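Minutes of the Antal Street Block Club, July meeting

I'm doing the minutes again, so please forgive the chatty bits. We started at 7:10 pm in the Pornesar room at the library, ten minutes behind because the door code had changed and I had the old one written on my hand.

June minutes were approved with one fix. I wrote that the rain barrel was "donated" and it was "loaned." Sorry!

Money. We have 139 dollars left in the general fund after paying for the porta-potty deposit. The Andell garden center has agreed to give us 500 dollars toward the fall street party if we put their name on the flyers, and everybody was happy with that. I asked how big the name has to be and we don't know yet, so I'm going to email them.

Street party. This took up most of the evening (no surprise there). We have the permit to close the block between the laundromat and the corner from 2 pm to 8 pm. The band we liked wants 1,000 dollars, and we just don't have it. We talked about a smaller band, a playlist, or asking the high school jazz group, and the jazz group won by a mile. I think that will be lovely - my only worry is where they plug in.

Food will be potluck again, with a sign-up sheet this time so we don't end up with all that potato salad. Grills go on the north side only, away from the parked cars.

Kids' corner. We want sorting and stacking games for the little ones, at low tables under the big maple. Everyone liked matching by color since even the two-year-olds can join in, and it packs away in one box. Still needed: two folding tables, a shade tent and somebody to run the first hour.

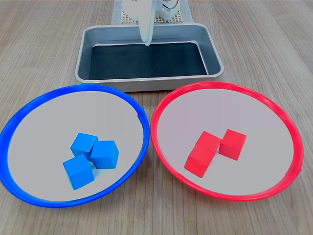 Blue cubes on the blue-rimmed plate, red cubes on the red-rimmed one, with the metal tray behind.

Flyers. Morkamon Print quoted us for 400 flyers and the price was fine, so we said yes. I need the final wording before they can start. Please read it when I send it around! Last year we had the wrong rain date on every single one.

Speed bumps. The city wrote back and said our request is "under review," same as in the spring. We agreed to send another letter and attach the near-miss list. If you've had a close call at the crosswalk, write down the time of day and send it to me.

Alley lights. Two are still out behind the bakery. I reported them online during the meeting and got a ticket number, so that's moving along.

Other business. The tool share shed needs a new padlock, and the long ladder is missing again. If it's in your garage, please just put it back - no questions asked.

We wrapped up at 8:35 pm. Next meeting is in August, same room, and I'll send out the new door code the day before.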